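Home News Food Events Contact
Search this site Go

Saturday, September 15, 2018
By the Griltberg desk

Lunch at the Bisht hall went big this week, and I got to tag along for the dishes! We fed 282 people (a record, I'm told, up from last May), and the trays came back with rice absolutely everywhere. Scrape first, then rack, folks. 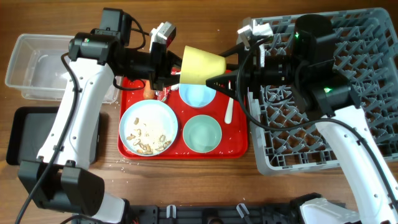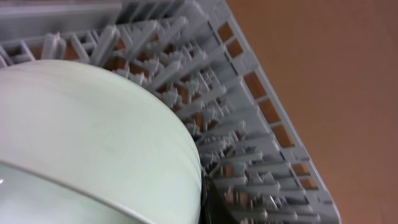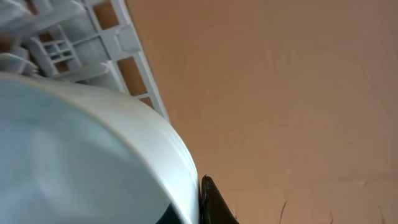

The next lunch is in 10 days, doors open at noon, and the kitchen would love a few more hands at the sink. Bring an apron!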